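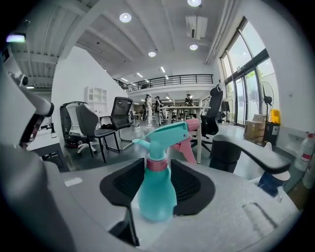 What should a student team buy first when the budget covers only part of the equipment list?
The hand-held grippers and their spare finger pads, then storage for the recordings, and the arm last.

We reached that order after two drafts of the budget. The first draft started from the arm, because it was the largest item and we assumed everything else depended on it. Lenuța Văduva, who supervised the project, sent it back with one note: list what has to be on the bench in the first month, and price that. Most of what we needed in the first month was small.

Our task was household objects, mainly bottles and sprayers, picked up and set down again by a person holding a gripper. The arm comes into use only when there are enough recordings to train on.

Quotes

We asked for quotes from Ruline and Favari for the grippers, and from Zelberg for the arm. Ruline came in at $253 per gripper and Favari at $351. The Favari price includes one spare set of fingers and the mounting plate. With Ruline both are extra, and the plate is made to order. We chose Favari for the first pair and left the second pair open until July.

Zelberg would not hold a price for longer than a month, so the arm is in the budget as a separate request. It also needs a mount that fits our desk, which Zelberg does not sell. Furtună can make one, but they want the drawing before they quote.

The first order

The total we asked for was $3,025. It covers the first pair of grippers, finger pads, cameras, memory cards, two drives, printed markers and a set of objects to handle. We set aside $100 of it for the objects – that seemed like too much until we priced trigger bottles one at a time. 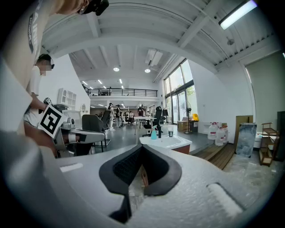
Shipping was the line we got wrong in both drafts. We had entered it once for the whole order, but each supplier bills it separately, and the batteries travel under their own rate. The corrected sheet has a shipping column next to every item.

Lead times are now in the sheet as well. The mounting plate is the slowest part if we go with Ruline for the second pair, so that decision has to be made before the summer break – otherwise two people will be waiting on one gripper when the term starts.

Still open

We have no price for repairs. Favari repairs its own grippers but quotes only after inspection. The arm request goes in again once Furtună has answered on the mount. Lenuța Văduva has the current sheet, and changes to it should go through her.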